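POST-FAULT INSPECTION CHECKLIST
Two-arm mobile unit, bedroom work area
Site: Pindanham, Ellis room
Inspection date: Apr 14, 2023
Reason for inspection: gripper held fabric after a protective stop
Result: RESTRICTED USE until open items are closed

Key: P = pass, F = fail, C = pass with comment, N/A = not applicable

Fault summary

During a cloth-folding task on the bed, the unit went into a protective stop. Arm motion ended as expected. The left gripper stayed closed on the duvet and did not respond to the release command from the operator panel. An operator freed the fabric by hand before arm power was confirmed off, contrary to the site procedure. No injury. The duvet cover had a short tear at the grip point and was replaced.

The event log holds 2 entries with the same code. The first was cleared without a report.

Section 1. Before entering the work area

1.1 Emergency stop pressed and locked out: P
1.2 Arm power indicator off at operator panel: P
1.3 Base parked, brake set: P
1.4 Arms supported or at rest on a stable surface: C
Comment: The mattress is not a stable surface for this purpose. An arm resting on it sinks when power is removed. Use the support stand.
1.5 Lockout tag filled in and attached: F
Comment: Tag attached, time left blank. Corrected during inspection.

Section 2. Gripper and wrist

2.1 Fingertips free of cracks, chips and sharp edges: C
Comment: Light burr on the inner edge of the left fingertip, found by touch. Dressed with fine abrasive. Recheck at next inspection.
2.2 Screws at linkage pivots tight, witness marks aligned: P
2.3 Linkage moves freely by hand with power off: P
Comment: No binding through full travel, both sides. A mechanical cause for the failed release is ruled out on this basis.
2.4 Fabric covering on arm secure and clear of the linkage: P
2.5 No thread or lint in pivots: F
Comment: Thread wound on one left pivot. Removed. Soft bedding can rise between and beside the fingertips if the gripper is pressed down into it, so check the outer pivots as well as the grip faces. 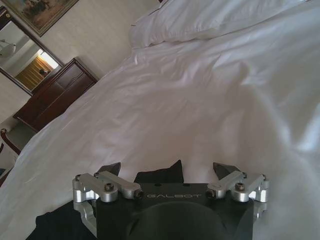

Section 3. Stop and release functions

3.1 Emergency stop removes arm power: P
3.2 Protective stop halts both arms: P
3.3 Right gripper opens on release command after stop: P
3.4 Left gripper opens on release command after stop: F
Comment: Fault reproduced. The Grilto relay module feeding the left release circuit did not switch with the stop active. Right and left modules were exchanged and the fault moved to the right side. Module rejected. Replacement ordered through Zunby.
3.5 Manual release tool present and within reach of operator: F
Comment: Tool was in the spares case. To be kept at the operator panel.
3.6 Stop-release test done within the last 1,000 cycles: F
Comment: Counter reads 1,392 since the last recorded test. The test was due and was not scheduled.

Section 4. Work area and materials

4.1 Walking route to the emergency stop clear: P
4.2 Work item laid flat, with edges accessible: C
Comment: Black cloth on a white duvet gives good contrast, but the duvet must be smoothed before the start. Raised folds near the edge of the cloth can be gripped with it. 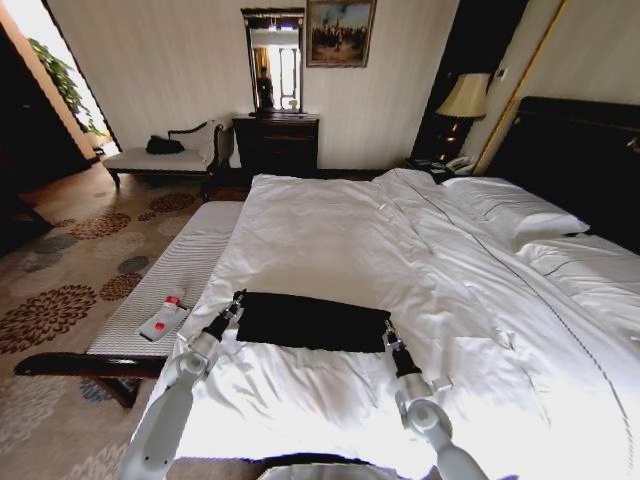
Grippers at the left and right edges of the black cloth, foot of the bed.

4.3 Small items kept off surfaces within arm reach: F
Comment: Packet and red-capped tube or bottle on the bench beside the bed. Clear the bench before arm power is enabled.
4.4 Mirrors and glass outside arm reach: P
4.5 Person detection checked with the mirror in view: N/A
Comment: Function not enabled at this site. Do not rely on it as a safeguard.

Section 5. Open items

5.1 Fit replacement relay module, left side. Repeat 3.3 and 3.4, 10 times each, with no failures allowed.
5.2 Add stop-release test to the cycle counter alarm.
5.3 Move manual release tool to operator panel.
5.4 Brief all operators: hands stay out of the grip area until arm power is confirmed off, including when fabric is being pulled.
5.5 Any repeated stop code is to be reported before it is cleared.

Restriction in force: right arm only, reduced speed, one operator at the emergency stop. Left arm to remain parked with its gripper open and empty.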